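Projects > Vekgate > Equipment > Progress report, second period

Vekgate household handling project
Equipment and spending report to the Marras fund
30 August 2021
Prepared by Tumaini Kirui, with figures from Natalina Fiore

1. Summary

We have spent almost 74 per cent of the equipment grant. The hand-held grippers have been delivered and are in use. The arm for the Hirlow workshop has been ordered but not delivered. We ask the fund to agree one change, set out in section 5, which moves money between lines and does not raise the total.

2. Bought since the last report

Hand-held grippers, delivered and signed for. Osvaldo Piras checked each one on arrival. One had a stiff linkage and the supplier replaced it without charge.

Spare finger pads. We bought one box to begin with. Pads were not in the first budget at all, which was our mistake. They are a running cost and are now listed with storage cards and batteries.

Storage drives. The first quote was too high and Yaqin Long got a lower one from Lilora for the same capacity. The saving has been left in the line for now.

Workbench and clamps for Hirlow. Bought second-hand, collected, fitted.

3. Outstanding

The arm is on a 90 day delivery term, counted from the deposit. The balance falls due on delivery, so it will show in the next period's accounts. Nantana Ongart has asked the supplier for a firm date and has been promised one in September.

The mounting plate depends on the final drawing of the arm's base. We have a price from a local machine shop but have not placed the order.

Insurance for the arm while it is in transit is included in the supplier's price. Cover at Hirlow is not, and we are waiting for a quote.

4. Work under way

Recording is being done in ordinary home kitchens, as agreed at the start. The tasks are small ones: moving lids, picking up light containers, putting things into baskets and taking them out again. Each session takes two people and the better part of a morning, including setting up and copying the files afterwards.

Kitchens are tighter than the mock-up we planned from. Counters hold a hob, a rice cooker, bottles and cables, and the grippers have to be worked in what space is left. Clear plastic and glass are slower to record than we allowed for, and we have added time for them in the schedule.
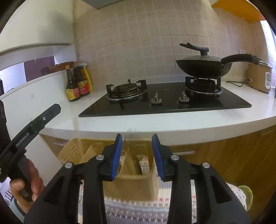 5. Change requested

We planned to buy a second arm late in the project. We would like to put that off and use part of the money for 4 more hand-held grippers, pads for all of them, and 8 further weeks of recording time. The rest would stay in reserve against the mounting plate and the insurance.

If the fund prefers to keep the second arm, we need to know before the end of September, as the supplier's price is held only until then.

Invoices and delivery notes are with Natalina Fiore and can be sent on request.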